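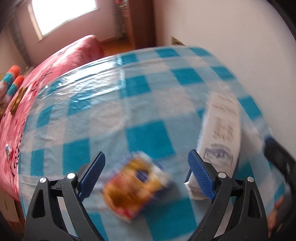 The blue and white checks, with the light coming in from the left.

I grew up in a house with a gas heater that went whump when you lit it, and until last winter that was the full extent of my knowledge of the gas industry. Then a pipeline came through Woniseo, and now I can bore a whole dinner party on compressor stations (ask my friends, they've stopped inviting me on weeknights).

The line is called the Flavby Link. It runs 286 kilometres from the processing plant at Pattinasarany down to the old network on the coast, and it passes 19 properties in our valley, mine included. Trandetti, the company building it, sent a letter in June with a map so small I had to take it out to the verandah to find my own dam.

I expected to be cross about the whole thing, and for a while I was! But I also wanted to know what was going under my back paddock, so I went along to the site day, put on a borrowed hard hat and asked every silly question I could think of.

The pipe itself arrives in long lengths on the back of trucks, already coated, and gets laid out beside the trench end to end. They call that stringing. Then the welders come through in a little travelling tent, which keeps the wind off, and every single weld is X-rayed before anything is buried. After that they fill the section with water and pump it up well past the pressure it'll ever carry, and leave it sitting there while somebody watches a gauge. I asked if that was dull. It is very dull, I was told, and everyone likes it that way.

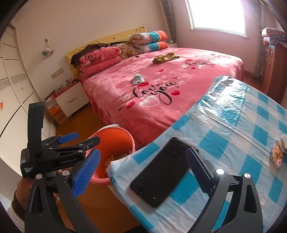 The pink blanket, hearts and all.

What surprised me was how much of the argument happens at the ends. The middle of a pipeline is mostly digging. The tie-in at the coast is where two companies' gas has to meet at the right pressure, be measured by meters both sides trust, and smell the way gas is supposed to smell – the odour gets added, and whose job that is took months to settle. The connection works are a fenced yard no bigger than a netball court, and I reckon more emails have been written about that yard than about the rest of the route put together.

Then there's the money. My neighbours are split. Some got a decent easement payment and new fences out of it. Others wonder who'll be buying all this gas in 10 years, when half the street has gone to heat pumps, and it's a fair question. Trandetti says the line is built to last 80 years. I asked what it would be carrying at the end of that and got a long answer about hydrogen, with plenty of "subject to" in it.

The trench across my place is filled in now and the grass is coming back patchy. There are white marker posts at each fence line, and the cows have taken to scratching on the nearest one. The gas is due to flow before next winter. I still have the old heater, and it still goes whump.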